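Search this site
Enter keyword
Print this page | E-mail this to a friend

The Lykkegaard Folding Kitchen Stool, Reviewed by a Man Who Has Sat on It

I bought the Lykkegaard because my last stool, a Flamska, let go of one of its legs while I was changing a light bulb. I was on it at the time. The Flamska people sent me a form to fill in, and on the form was a box marked "nature of disappointment," which I thought showed some self-knowledge.

The Lykkegaard comes flat, in a carton that could hold a decent-sized painting. Inside are the seat, two pairs of legs, a crossbar, a bag of bolts and a booklet with no words in it. The booklet shows a round-headed person being happy, then unhappy, then happy again. I went through the same stages in a different order. The crossbar has a front and a back, and they look alike until the last bolt.

Once up, it is a handsome thing. Beech, clear finish, a seat with a shallow dip in it for the usual reason. It folds to a thickness of three fingers and hangs on a nail, if you own a nail you trust. The hinge is stiff for the first week and then very suddenly isn't. Keep your thumb out of it.

The maker says it holds 200 pounds as a seat and says nothing at all about standing on it, which I take as a hint. I have stood on it anyway, every day, to reach the good platters. It creaks once on the way up and once on the way down, in slightly different keys. Godfrey Sang, who has the apartment under mine, has asked me whether I am keeping a door up here.

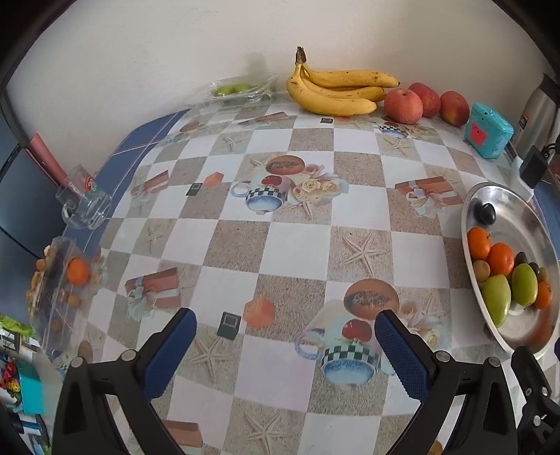

Soltcombe, February

The stool has now been through most of a winter in a kitchen where the radiator has two settings, off and Sahara. My worry was the joints. Cheap beech shrinks and the bolts start to wander, and then you have a rocking chair. So far I have tightened the crossbar twice, with the little key that came in the bag, and nothing else has moved. The key is too short to get any leverage and too long to fit in the drawer where I keep little keys.

The feet are a weaker story. They are rubber caps, gray, and two of them came off inside the first month. One turned up behind the stove. I wrote to the shop for spares and got a very courteous reply from Ívar Bundgaard, who sent four new ones and a drop of glue in a tube the size of a grain of rice. They have stayed put. I would have liked the glue to be in the carton to begin with.

For comparison I borrowed my sister's Flilitz, which costs 60 dollars less and has a padded seat. The padding is lovely for the length of a cup of coffee. After that you slide slowly forward until you are more or less leaning. It also doesn't fold so much as collapse, and it needs a closet to do it in. She is welcome to it back, and has been told so.

Would I pay 100 dollars for the Lykkegaard a second time? Yes, with some grumbling at the register. It is light enough to carry in one hand and it wipes clean. I'd skip the matching cushion, which ties on with ribbons and unties itself by lunch.

Four stars out of five. The missing one is for the feet.

Print this page | E-mail this to a friend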